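Re: [Tultholm-neighbors] porch concert in July, who's in?

ok replying to everyone at once because my inbox is a mess. Sorry for typos, on my lunch.

> Are we doing the porch concert again this year or not? I heard
> it was moved to the Brilteo lot and then I heard it was off. My
> kids have been practicing two songs on the ukulele and I need to
> tell them something. Also who has the extension cords from last
> time? And is the chalk mural still part of it?

Yes we're doing it. No, not at the Brilteo lot, they wanted us out by 5 and that's when people are just getting home. Same block as last year, Wihongi Street between the mailbox and the church steps. Music starts 6:30, chalk from 4 on.

So far 16 acts signed up. Room for 20 if everybody keeps it to two songs. Please keep it to two songs!! The brass people know who they are.

Ukulele kids: yes, absolutely. Early slot ok? I'd put them right after the poem about the bridge so they're not up too late.

Extension cords, I have two of the orange ones. The long one is missing. Check your garages. It has green tape at the plug end.

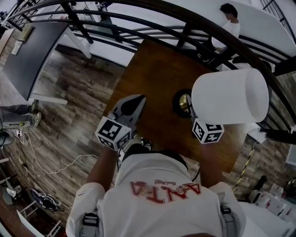 Money. We have $1767 in the block account after the holiday lights. The permit comes out of that, and the rental on the little stage from Skukier, and they want the deposit back in there before they'll hold it. Should be fine. If we get to 2000 we can pay the accordion player something this time instead of just giving her pie. Jar will be on the church steps like always.

Chalk mural, still on. Theme is rivers. Bring your own chalk if you have the fat kind, the thin ones break on that pavement. No spray stuff, the city was not happy adn I was the one who got the phone call.

Still need: somebody with a truck for the benches, a rain plan that isn't my living room, and two people to move the cones at 4.

Reply to the list not just to me pls. More when I hear about teh permit.

-- sent from the break room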